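Care Labels Should State a Wash Count

The care label on a garment tells the owner what temperature to use, whether bleach is allowed, and how hot the iron may be. It does not say how long the garment is expected to last under those conditions. I think it should, and I think the number should be a wash count.

Manufacturers already produce this kind of data. A mill that sells knit fabric to a serious buyer runs it through repeated laundering and records shrinkage, color change and pilling. The results go into a specification sheet and stay there. At Fladcombe, where I worked in fabric testing until April, we kept 2,000 such sheets. Shoppers saw none of them.

The usual objection is that home laundering varies too much for a single figure to mean anything. Ona Vasiliauskas made this case to me at length, and her facts are correct. Water hardness, load size and dryer heat all change the result. Tire wear and battery life vary with use as well, and both are still rated, under a stated test condition. A buyer comparing two sweatshirts needs a ranking more than a forecast. 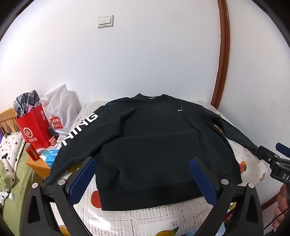 A black sweatshirt with white lettering on one sleeve. Knit and print can age at different rates.

Printed garments need two figures. The first would cover the fabric, measured to a fixed limit on shrinkage and pilling. The second would cover the decoration, measured to the first visible cracking or lifting. Combining them hides the weaker part, and on dark fleece the weaker part is often the print.

Liis Tamošiūnaitė has proposed a grade from one to four in place of a count. I would accept it as a fallback. My concern is that grades tend to drift upward as brands argue over the boundaries, and a count can be checked by anyone with a washing machine and enough patience.

Cost is a minor issue. The label is already sewn in, and one more printed line adds little to it. Retesting would be required only when the yarn, the dye or the print method changes.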